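Inicio | Fiestas | Cocina | Guías | Contacto

Cómo preparar la casa para Pésaj sin dejarlo todo para el final

Esta guía sirve para un piso normal, con una cocina pequeña y sin vajilla aparte para cada cosa. Sigue el orden que usamos en casa. Las dudas de halajá se consultan con el rabino de cada comunidad, porque las costumbres varían.

1. Empiece por los dormitorios. Vacíe bolsillos, mochilas y bolsos, que es donde aparecen migas y galletas. Los abrigos de invierno se revisan antes de guardarlos.

2. Siga con el salón. Retire los cojines del sofá y aspire las costuras. Las mesas auxiliares se limpian con un paño húmedo, también por debajo del borde.

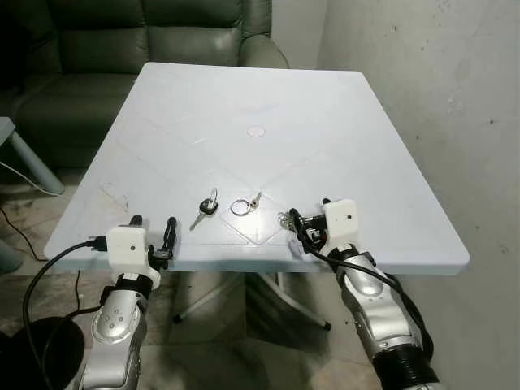 Dos juegos de llaves sobre la mesa de plástico.

3. Decida qué va a vender. El jametz que no se consuma ni se tire se guarda en un armario cerrado y se incluye en la venta. El formulario de la comunidad de la calle Ventura pide la dirección, el lugar exacto del armario y un valor aproximado. El año pasado puse 3.000 pesos entre whisky, pasta y harina.

4. Deje la cocina para la última semana. El horno se limpia a fondo y se deja sin usar 24 horas antes de kasherizarlo. 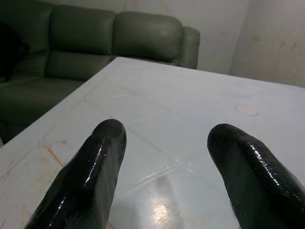
La nevera conviene hacerla el mismo día que el horno, con los estantes fuera y las gomas de la puerta bien repasadas. Después se cubren las encimeras. Yo uso el rollo grueso de Misik, que aguanta toda la fiesta si se pega por debajo con cinta ancha.

5. Haga la búsqueda al caer la noche, con vela o linterna y en silencio desde la bendición.

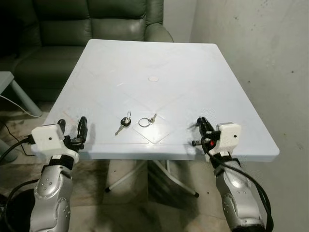

El armario del jametz vendido se cierra antes de la hora límite de la mañana siguiente. Ponga cinta en las puertas y un cartel, sobre todo si hay niños. Si quien compra necesita poder entrar, hay que indicar dónde está la llave: una pequeña con su aro, como la que está junto a la del coche en la mesa blanca, se pierde con facilidad, y es mejor colgarla en un sitio fijo y anotarlo en el formulario.

6. Queme lo que haya encontrado y diga la fórmula de anulación.

Comentarios (2)

Revodico: ¿El coche también se revisa? En el mío comen los niños a diario.
Respuesta de la autora: Sí, y el maletero.

Asine: El año que la víspera cae en sábado cambia el orden, ojo con eso.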